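Fumiko Yokoyama has worked at the same table for most of her adult life, and when I came by she had already cleared me a corner of it, put the kettle on and apologised twice for the biscuits.

She runs Codholm, a small mending and craft room, and she'll happily talk about tables before she gets to anything else. "I wanted a pale one," she says. "You can find a dropped needle on a pale top, and you see the grain, all those wavy lines, which I'm very fond of – my father would have varnished it to within an inch of its life!"

Her favourite pairing is black and white, and she keeps coming back to it. Some 84 pieces went through the room in September, she reckons, and a good many of them were one or the other.
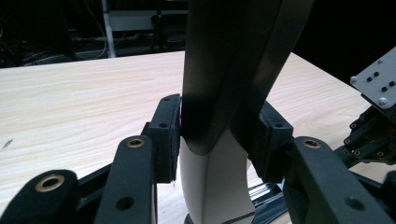 "Glossy black is a devil to work with, mind you," she goes on, topping up my tea. "Every crease shows. You fold it once and it remembers. White is kinder in that way, but it shows every fingerprint, so you wash your hands and then you wash them again."

Her old colleague Renato Quiambao taught her to leave a difficult piece overnight and look at it fresh. She still does, unless there are grandchildren visiting – all six of them, last time – in which case everything goes up on the high shelf and she makes pikelets.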